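May, afternoon, planner branch

OK so the hand-over-basket problem again. Kultham (our grasp planner, for anyone reading this later) kept picking the approach pose for the bigger basket even when the goal said the small one, and I spent all morning blaming the detector. Wrong suspect! Detections were fine. The scoring term for reach distance was swamping everything else, and the near basket won every tie.

Dropped the reach weight from 76 to 60 and replayed the old Dromura log, all 3,205 ticks of it. The target flips to the small basket early on and stays there. Nice. Two things still bug me:

- the wrist overshoots a little before it settles (filter lag? I'd look at the Tkachuk smoother first)
- replanning fires twice when the elbow gets near its limit – harmless, but it fills up the log

Apple and tape are both in the collision map now, as plain boxes. Crude, but good enough for hover poses.

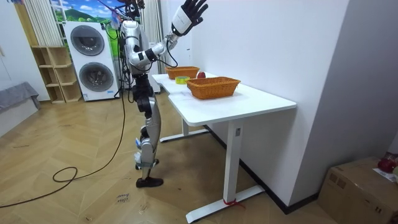 Hand open over the small basket, apple and tape still on the desk.

Next: rerun with the two baskets swapped, same weights, and don't touch the detector. If the wrong one wins again I'm putting the reach term behind a flag and asking the Floltitz folks how they scale theirs.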